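Tritcombe Barrier Hand Cream, 235 ml tin

I started making this in January a few winters back, when my knuckles had split so badly I couldn't do up my own coat. Every cream in the house either stung or slid straight off – so out came the saucepan. It took me four goes to get one I liked.

It's a thick, slightly waxy cream with beeswax, oat oil and a tiny bit of lavender. You only need a blob the size of a pea. Rub it in before work and again at bedtime, with cotton gloves on top if you can stand them! 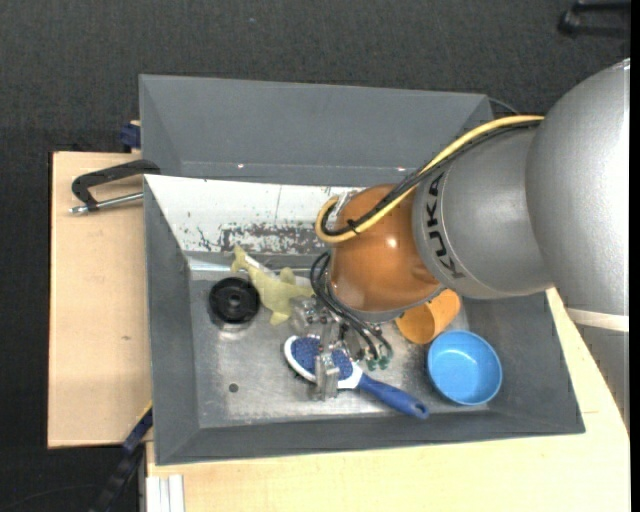
The smell is faint and goes off quickly. If you'd like none at all, pick the plain one from the menu. Shona Kereama in Droststead has been buying the plain for years and gets through a tin a month (she's a potter, so fair enough).

Keep the lid on and don't leave it on a radiator – it goes grainy if it melts and sets again. Still fine to use, just not as nice.

Refill pouches are back in stock. Postage is the same for one tin or four.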